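How to score a baseball game by hand without buying the kit

Most scorekeeping guides start by selling you something. The Kemach scorebook has 57 pages, a ribbon and a section for "pitcher mood", and I've yet to meet a use for any of it. You need a pencil, a rubber and a sheet of squared paper.

Draw nine rows for the batting order and a column for each inning. Leave space under each name for substitutes. Then learn the fielding numbers: pitcher 1, catcher 2, first base 3, second base 4, third base 5, shortstop 6, left field 7, centre field 8, right field 9. A ground ball to the shortstop, thrown to first for the out, is 6-3. A fly ball caught in centre is F8. A strikeout is K.

Write the out number in a small circle in the corner of the box. People skip this and then can't work out who led off the next inning.

For a batter who reaches base, draw a small diamond and darken one side for each base he takes. Fill it in if he scores. Some guides want a different colour for each kind of hit. I tried that for a whole season and spent it looking for the green pen.

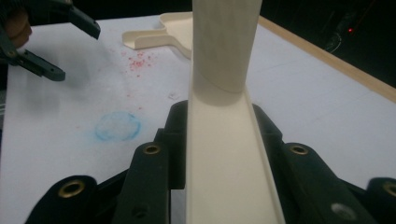
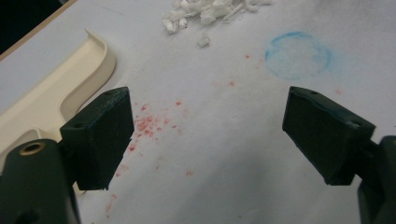

Two views of a pale work surface, with dark green gripper fingers in both.

Errors are where the trouble starts. Mark an E and the fielder's number, so a fumble by the third baseman is E5. Whether it really was an error is a matter of opinion, and the official scorer's is the one that counts. Put down what you think and change it later if you must.

At the end of each half inning, total the runs and hits at the foot of the column. Draw a slanting line under the last batter.

As for apps, Plikine will work out a batting average for you. So will dividing hits by at-bats – two hits in four at-bats is .500, and that took no battery. I'd also be wary of any average taken from a handful of games in February, however many decimal places it comes with.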